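A House Rule for Robotic Teardown

The Kokmont bench handles used desktop towers, 136 so far, under a practice sheet drafted with Herath. Rule one: the case lies flat, open side up, before either arm is enabled.

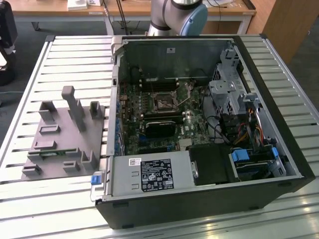

Flat is fine for towers, Grikar's line lead replied to the draft, but the sheet should also state who signs off on power isolation. Version two does, and it sets a hold of 300 seconds after the cord is pulled.

Fixtures come next. Each part type gets its own seat, and seats are checked every 100 cycles.

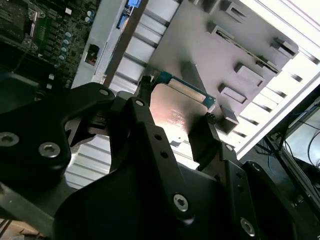 Grip limits are written per part. Nandadetti's earlier guide gave one force value for everything, which was too coarse. A flat metal part with a strip of circuit board along one edge is held by the metal, and gold contacts stay clear of the fingers.

Memory modules go in the front holders, one at a time.
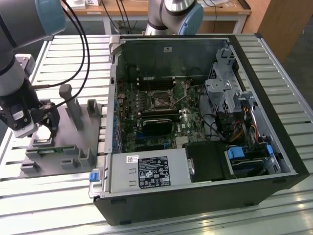
Handling the processor

The lever is opened fully before pickup. Approach speed is halved - roughly 2000 moves went into that setting.

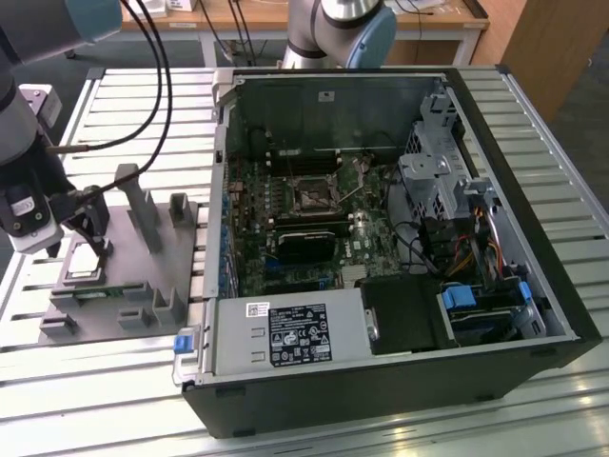 Processor and memory module on the fixture plate, Kokmont bench.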